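Do we need egg cups?

May 21, 2020

Everyone I know is clearing out cupboards at the moment, and I have been sceptical about it from the start. I did the big plastic lid cull in April and regretted it by the weekend. But my sister-in-law Vija has been at me about the shelf over the kettle, so on Sunday I took everything down and had a proper look.

Most of it was easy. Chipped saucers went, and so did a gravy boat from Kuusk that has never poured straight. What held me up was the little cups. We seem to breed them. Some came with the house, some from Luuk when he moved back to Ballarat, and a couple from a market stall where I was told they were "multi-use". I've heard that one before. Multi-use generally means the seller doesn't know what it's for either.

The decluttering people say you should hold each item and ask when you last used it. Fine. I last used a small cup on Saturday, for paper clips. Before that, to keep half an egg yolk I later threw out. Does that count? The website Vija sends me to (Drondance, and no, I don't know why it's called that either) reckons an average kitchen has 200 things in it that never get touched. I would love to know who went round and checked.
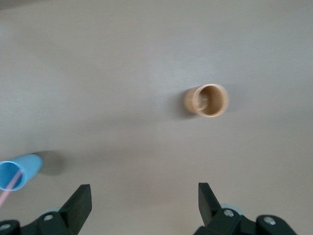
My own test is duller. If a cup will stand up by itself, rinse clean in one go and not colour the tea towel, it can stay. I also asked whether I'd pay $5 for it today, and for most of the shelf the answer was a flat no. Then I priced new ones, out of curiosity, and Stellerer want $20 for a set I wouldn't give to a toddler. So the sums aren't as simple as the tidy people make out.

Colour is the other argument. Vija thinks everything on an open shelf should match, preferably in a shade you could call oatmeal. I can't see the point. I find things by colour at six in the morning without my glasses, and a shelf of oatmeal would have me putting salt in my coffee.

In the end, one box went to the garage, where it will sit until the op shops are taking donations again. The shelf does look better, I'll give her that. I give it until August before it fills up again. She wants me to start on the linen cupboard next, and I've told her I'm busy.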